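Vestmont lab publishes house rules for teaching robots, and they are mostly about tidying up

VESTMONT -- Pristum, which collects hand demonstrations for companies that build household robots, has put its internal rulebook online. It runs to 185 rules. The first 10 deal with safety. Much of the rest deals with the table.

The company says it wrote the thing after an audit in August, when 687 recordings had to be thrown out for reasons that had little to do with robots. Sleeves drooped over markers. People chatted. Somebody's lunch made it into a training set for folding napkins.

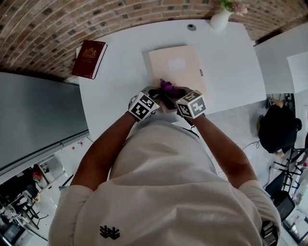 Rule 14 says the tracking markers must stay where a camera can read them, and that the person wearing them must not fuss with them once recording has started. Anyone who has ever worn a new watch will see the difficulty. With a marker cube on each wrist and a glove on each hand, even holding a small, soft purple item over a pink folder becomes a job for somebody patient. The rulebook allows a break whenever the operator asks for one, no explanation needed, and it is a kinder policy than most offices have for the coffee machine.

Other sections cover consent from anyone who might wander into view, how to label a failed attempt (as failed, please, and not as "creative"), and who gets to decide that a recording is finished. The answer to the last one takes up a page and a half.

Drimach, which buys this sort of recording, has agreed to accept the rules as a condition of delivery. Galli, a smaller rival, says it is still reading them. It received the long version, with appendices -- 828 paragraphs, including one on the correct way to number paragraphs.

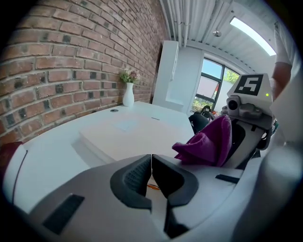 Rule 61 is the one people argue about. It says props that aren't part of a task may stay on the table, provided they are written down in the session notes, on the theory that real homes have stuff in them. A robot that has only ever met a bare surface may take a vase of flowers badly. So the flowers by the brick wall can stay, and the crumpled purple cloth goes in the notes too if the task has no use for it. Critics at Galli would prefer a cleared table and a separate set of messy sessions, labeled as messy.

Comments on the rulebook are open through October. Pristum asks that they be kept short.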